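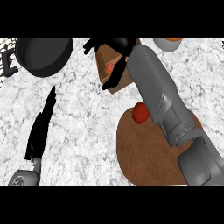
*Counter task in sim, two arms. Right gripper at the box, one tomato on the board.*

March, 16:40 – project notebook, manipulation group

Working on the box task again. Goal for the demo is unchanged: right arm handles the tomatoes and the cardboard box, left arm stays out of the way until the second half of the sequence. The render is from the current scene file, with the arms in the layout we settled on after the Henik assets were merged.

**Setup**

- Scene: marble counter, board, box, pan. Clutter items from the Henik set left in as static bodies.
- Controller: Craddock, joint position mode, gripper on a separate channel.
- Logging: Brollow, one file per episode. Today's batch is stored under run 2657.
- Physics step not touched. Please leave it alone until the grip tests are finished.

**Right arm**

The approach to the box is the weak part. The forearm comes in diagonally over the board and covers a good deal of it, so any tomato on the board ends up close to the link. In the render the one on the board is touching the side of the forearm. The planner does not treat this as a fault, as the tomatoes are flagged as graspable and graspable objects are excluded from the collision check. That made sense when we only had one of them. With two it means the arm can push the second one while working on the first.

Options:

1. Exclude only the current target from the check and put everything else back in. Clean, but the planner has timed out on narrow approaches before.
2. Keep the exclusion and raise the elbow in the approach posture. Needs a new seed pose.
3. Move the board toward the left arm. There is a wide strip of bare counter on that side. Changes the task layout, so the earlier episodes would no longer be comparable.

Tried option 2 first. Batch of 43 episodes, start poses from the usual list. Contact between forearm and a non-target tomato was logged in 13 of them. I don't have a matching count for the old posture because the contact flag was only added to Brollow this afternoon. Rerun the old posture with the flag on before drawing anything from this.

**Box**

The box is tilted, open side toward the viewing camera. The fingers work across the opening and the front face, and from this view they hide part of what is inside. For the success check we should use the object pose from the simulator and ignore the image. Anyone training the image-based classifier should expect partial views like this one and label them from the pose file.

Box friction is still the default value. I changed it once last month and the box slid when the fingers closed on the wall, so I put it back. If we change it again, write the value here.

**Left arm**

Held at its waiting pose, low on the left. The black part above the wrist stands upright over the counter. The waiting pose needs to be checked against the sweep of the right arm in the second half of the sequence. I have only looked at the first half. The distance between the two is fine there.

The edge of that black part renders jagged. Rendering only, the collision shape is a separate mesh. Low priority, but it will show on a projector, so whoever prepares the slides should render at higher resolution.

**Notden rules**

Read the revised rules for the Notden student round again. Points that affect us:

- Both arms must be powered and under control for the whole run. A waiting pose is allowed, a disabled arm is not.
- Objects outside the task may be touched but not displaced. Our pan is close enough to the box that this matters. Add a displacement log for the pan and for the gray bowl or cup at the back right.
- The layout is fixed once the scene file is submitted. This rules out option 3 after submission, so decide before then.

**Problems**

- Gripper channel dropped commands twice while the log was being flushed. Craddock queue length is the likely cause. Not confirmed.
- Episode restart leaves the finger targets at their last value. Workaround is to send an open command before the reset. Proper fix belongs in the reset script.
- Viewer still draws black bars at top and bottom. Aspect ratio in the viewer config does not match the camera. Harmless for the logs, but crop before using any render in the report.

**Next**

- [ ] Old posture, same start list, contact flag on
- [ ] Option 1 with a longer planner timeout
- [ ] Displacement log for static bodies
- [ ] Sweep check, second half, both arms
- [ ] Open command into the reset script

18:10 – old posture batch started on the lab machine. Do not restart it. Results go under the next run number.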